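How I fixed a gripper that kept dropping zipper pulls

If your gripper closes nicely on a zipper pull, starts to drag it, and then lets go halfway along, you probably have the same fault I had in March. It took me most of a week to find and twenty minutes to fix, so I'm writing it all down.

My setup is two ribbed fingers on a small arm, with a camera at the wrist, and the job is opening and closing fabric bags. The control box is a Handale and the finger pads came from Prisitz. Yours will be different, but the steps should carry over fine.

What it looked like when it failed

The arm would come in, grab the ring on the pull, and go. Then somewhere in the middle of the drag the fingers would open up a little, just for a moment, and the ring would slip out. The arm carried on to the end of its path holding air (very proud of itself, I'm sure). Out of 28 runs I got 19 drops. The log said the grip was fine every single time!

I blamed the pads first. I cleaned them, swapped them left for right, and even ordered a new pair. Same thing. Don't do what I did – leave your pads alone until you've been through the steps below.

Step 1: Stop the arm and take the power off

Press the stop, switch off at the wall, and wait for the lights on the box to go out. I skipped this once while I was poking at the cable, the fingers snapped shut, and I had a sore thumb for days. They're small but they pinch hard.

Step 2: Wiggle the cable

Follow the gripper cable from the wrist back to the first clamp. Mine ran through a clamp that was much too tight, and when the wrist turned past a certain angle the cable got pulled straight. Turn the wrist by hand, slowly, if yours lets you. You want some slack at both ends of the turn. If the cable goes stiff anywhere, you've likely found it.

Step 3: Check the connector

Unplug it and look at the pins. One of mine had backed out a tiny bit, so every time the cable pulled, the signal dropped and the fingers went to their default, open. Oi-ling Liu spotted it with a magnifier after I'd looked straight at it twice. Push the pin back until it clicks, and replace the connector if it won't stay.

Step 4: Give the cable some room

Loosen the clamp, feed a bit more cable through, and tighten it so it holds but doesn't squeeze. I left enough for a loose loop at the wrist. Make sure the loop can't catch on the fingers or flop in front of the camera.

Step 5: Change what happens when the signal drops

I wish I'd done this on day one. My box was set to open the gripper on a lost signal and then say nothing about it. Cheuk-hei Wei talked me into changing it so the fingers hold where they are, the arm stops, and the fault goes in the log. Think about this one for your own setup, though. If people reach in near the fingers, holding on may be the wrong choice.

Step 6: Test it slowly

Power up, stand back, and keep a hand on the stop. I ran the approach by itself first with the fingers open, then the grab, then the whole drag at a crawl.

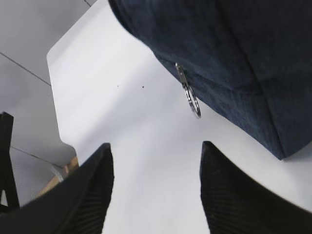
Once the slow runs were clean I brought the speed up a little at a time and left it going through 200 drags. No drops, and nothing new in the log. I check the clamp every month now, and the spare pads are still in their bag if anyone wants them.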